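Black clothes going brown and chalky, what am I doing wrong?

Household Corner > Laundry and Mending
Page 2 of 2

pennywhistle_jo
Posts: 257

Thank you all so much for the answers on the first page, I read every one of them over my coffee and then read half of them out loud to my husband, who was very patient about it. To catch up anybody just joining: nearly everything I own is black (I sang in a choir for years and it became a habit), and since we moved to Rullport my things have been going a sort of tired brown at the shoulders and collar, with a chalky look all over. Same detergent I have always used, same washer, which is a Heltik front loader my mother passed down to me.

I did what Millrace suggested and turned everything inside out for two weeks. I think it helps with the fuzz. It does not help with the brown, or at least my older cardigans look just as sad as they did before.

millrace
Posts: 1,904

Jo, the inside out trick was only ever going to help with the rubbing, so I'm glad it did that much for you. Brown is a different animal. Black dye is usually a mix of other colors, and when one of them goes before the rest you're left looking at whatever stayed behind. Once it's gone, washing differently won't bring it back, I'm sorry to say. All you can do is slow it down for the things that still look good, and dye the ones that don't.

Where do you dry them? You mentioned shoulders and collar, and to me that says sun.

pennywhistle_jo

On the line! I have a lovely line here, it was half the reason I wanted the house. Oh dear.

Konrad Pichler
Posts: 2,210

It is the sun, I would bet my good boots on it. I waited tables for a long time and we all had to buy our own black shirts, and the ones who hung them out on a balcony were buying new ones twice as often as the rest of us. Keep your line, Jo, but hang the black things in the shade, or put them out in the evening and bring them in before you have breakfast.

I'll also put in a word for cold water. I wash everything dark on cold, short cycle, and I skip the fabric softener completely. People think softener is kind to clothes, and I suppose it is for a little while, but on my shirts it left a film that looked just like the chalkiness you're describing.

tansy_and_thyme
Posts: 88

I have to disagree with Konrad on the cold water, and I say that with love because his advice about scorched pans saved my favorite pot. Cold is fine if you use a liquid. If you use a powder, and Jo said on page one that she uses Mollah powder, then cold water is very likely the reason for the chalk. It doesn't all dissolve! I had streaks down the front of a black dress right before my niece's recital and I stood there in the hallway with a damp washcloth feeling like the worst aunt in the county.

I wash my darks on warm, one step up from cold, with half the powder the box tells you to use, and then an extra rinse. My blacks came back looking like themselves. Well, most of them did. There's one pair of leggings I gave up on and now wear for the garden.
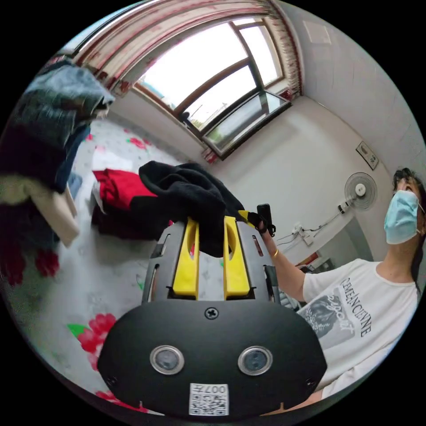 The other thing I'd say is don't pack the drum. I used to save up all my darks until Sunday and cram them in together, and they'd come out in one big tangled knot with the powder still sitting in the folds. Smaller loads, even if it feels wasteful. I know some of you will have opinions about the water bill, and I've had that argument at home already, so please be gentle.

Konrad Pichler

Fair enough, tansy, I had missed that she was on powder. I'd still rather change the detergent than the temperature. Warm water takes dye out faster, and I've seen the color of the rinse water to prove it to myself.

tansy_and_thyme

The first couple of washes, sure. After that mine runs clear either way. We may have to agree to differ on this one, and how is the pot rack coming along, by the way?

Konrad Pichler

Still leaning against the wall in the hall. Don't ask.

oldharborlight
Posts: 41

Has anyone asked about hard water? I'm a few miles up the road from Rullport and our kettle gets a white crust so thick that I could write my name in it. When I moved here my towels turned to cardboard and every dark thing I had looked dusty. I put half a cup of plain white vinegar in the rinse compartment and it made a real difference to mine. Check the manual for your washer first, some makers don't care for it because of the rubber seals.

pennywhistle_jo

Oh, our kettle is terrible! I never once connected the two. I just thought the kettle was old.

Bernd Brandes
Posts: 512

Coming in on the dyeing question, as I've done a fair amount of it. Before you throw out the cardigans, look at the label. Cotton, linen and rayon take ordinary fabric dye very nicely. Wool will too, but it needs a different dye and a gentle hand, or you'll have a cardigan for a doll. Polyester is stubborn and I no longer bother with it at home.

Weigh your cardigan dry before you buy anything. Mine was 300 grams and I needed more dye than I had expected, black always wants extra. Use the biggest pot you have that will never see food again, keep the cloth moving the whole time, and rinse until you're sick of rinsing. Be warned that the stitching is very often polyester and will stay whatever color it was. On a faded black cardigan that means the seams can end up a shade off from the rest. I don't mind it myself, my wife does.

millrace

I mind it too, for the record. I had a Lenlow jacket with brown topstitching after a dye bath and I looked like a saddle.

Bernd Brandes

A handsome saddle, I'm sure.

pennywhistle_jo

You've all been so kind. My plan is liquid detergent, cold water (sorry tansy, I'm going to try Konrad's way first, and if it's no good I'll come to you with my hat in my hand), vinegar in the rinse if the manual allows it, and the black things on the shady side by the shed. The oldest cardigan is cotton, I just went and looked, so that one is going in a dye pot as soon as I can find one at the thrift store.

tansy_and_thyme

No hat needed. Do the extra rinse either way, though!

oldharborlight

And descale that kettle while you have the vinegar out.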